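Software catch-up, Thursday, 2 pm – minutes

Typed up by me (Dalva), mostly from my own scribbles, so shout if I've got you wrong.
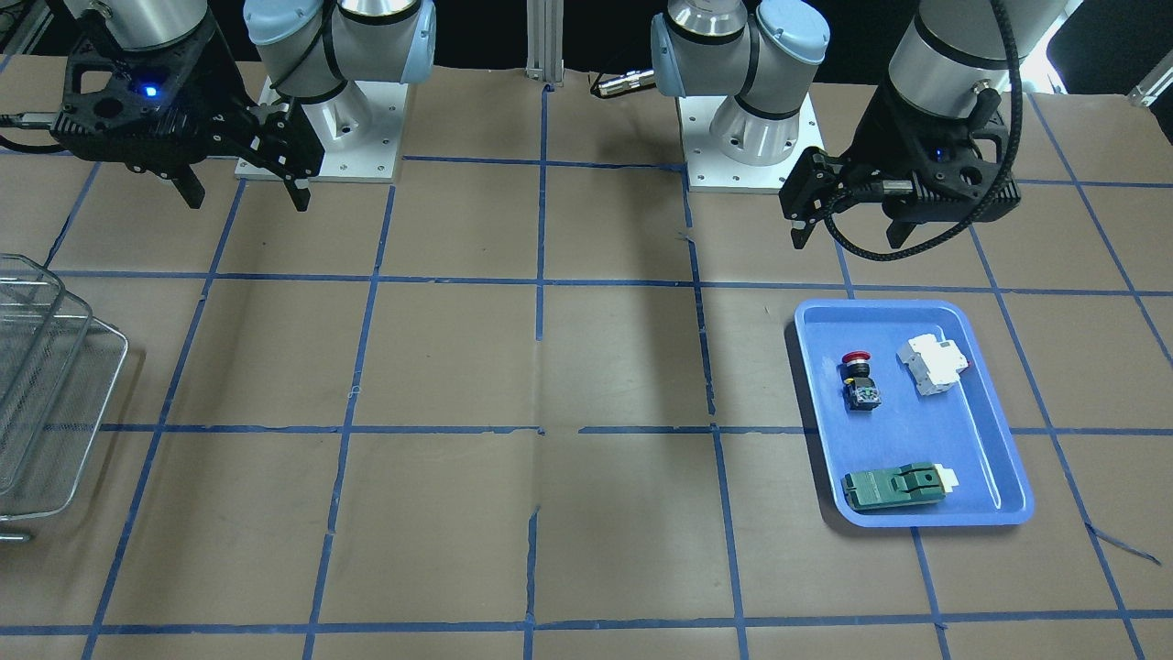 Valter's view was that we should freeze the planner before anyone touches perception again, and he'd like that written down first. So there it is, Valter! Jummai agreed with the freeze but only for the two-arm branch, and we spent a good quarter of an hour on what "freeze" means. We settled on bug fixes yes, new cost terms no, until the October build is tagged.

At the table: Gerardo Cirillo, Valter Guerreiro, Jummai Yusuf, me. Ifeanyi Okoro dialled in and dropped out twice.

Last time's actions
Gerardo has moved the gripper driver over to the new message format. Ifeanyi's log cleanup is half done and he's asked for another week. Mine (the README) hasn't been started, sorry.

Planner
We're still getting plans where both arms want the same bit of air over a tray. Valter went through 1,452 saved plans from Veralik and the bad ones nearly all come from the same place – the left arm's goal gets updated after the right arm's path has already been checked against the old one. His fix is to lock both goals for the length of a check. Jummai worried that'll make the whole thing feel sluggish, and I'm with her, but we'd all take sluggish over a clash. Valter to put it behind a flag so we can compare.

Gerardo asked if we could just shrink the padding around the wrists while we're at it. General groaning. The wrist cable isn't in the collision model at all, so the padding is doing that job for us at the moment. It stays where it is, and Gerardo gets to add a rough cable shape (he did ask).

Perception
Jummai has retrained the part detector on the 256-pixel crops. Stop buttons are solid now, lovely red cap, hard to miss. Breakers are fine until they're lying on their side, and then the grasp angle flips by half a turn every few images. She thinks it's the labels, as two of us marked the long axis in opposite directions. One of those two was me! I'll redo mine to match hers.

The tray fit is better as well. It used to assume the tray was square to the tape grid, and it now copes with a tray set down at an angle. What still bothers it is blue on blue: where a tape line runs under the rim it sometimes thinks the tray is longer than it is. Ifeanyi suggested using the height of the rim and ignoring colour altogether, then the line went dead, so we've taken that as his action item.

Calibration
Short one. We agreed nobody should treat the tape lines as a ruler. They're a guide for putting things down by hand, and the Dirnine package has its own calibration target, so please use that. Gerardo wants a warning at startup when the calibration is more than 10 days old. Fine by everyone, so long as it doesn't block the launch.

Tooling
The Olaniyan viewer takes some 4 minutes to open a long recording and I've had enough of it. Jummai showed us her little script that cuts a recording down to one pick before opening it, and it's so much nicer. It's going in the shared tools folder.

Vilisness release notes: parked again, we ran out of time.

Actions
Valter – goal locking behind a flag, default off
Gerardo – cable shape on the wrist, calibration warning
Jummai – script into shared tools, short note on how to run it
Ifeanyi – tray fit from rim height, finish the logs
Dalva – relabel the breakers, README (really this time)

Next one is same time, same room. Gerardo to bring the bad plans up on the big screen so we can step through a few of them together.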